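Military Memoir and War Writing
Handout 6: The soldier as narrator

In this session we read the first two chapters of the Brometlow memoir, which is the story of a signals corporal told to a journalist eighteen years after his service. Please read it before class, with a pencil. Mark each place where you think the journalist speaks and the soldier is silent.

The question of the ghost writer is older than most students expect. Ctibor Čierny calls it "the second man in the trench". He means that each sentence has passed through a person who was not there.

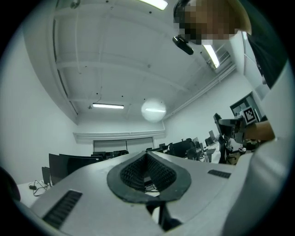 Detail is the first thing to examine. A soldier remembers the equipment which he touched every day, and he names it shortly, without admiration. A writer from outside often gives too much. As an exercise, take the two black finger pads with their fine grid of raised bumps, and write two sentences on them: one by a person who uses such a tool daily, one by a visitor. Compare the verbs. In Brometlow, look at page 79, where the radio is described for half a page during an attack.

The second thing is time. Memoirs of combat like to begin in the middle of action and then go back to childhood or training. Wumpini Nutsugah argues that this order belongs to the publisher and seldom to the memory.

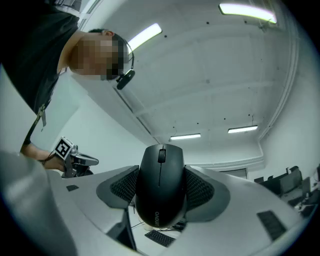 She compared the taped interviews with the printed chapters, and on the tapes the corporal nearly always began with food, weather or sleep. The ambush came late, and in few words.

For the seminar: choose one paragraph from Olszewski's letters and rewrite it as a memoir opening. Maximum one page. Bring both versions.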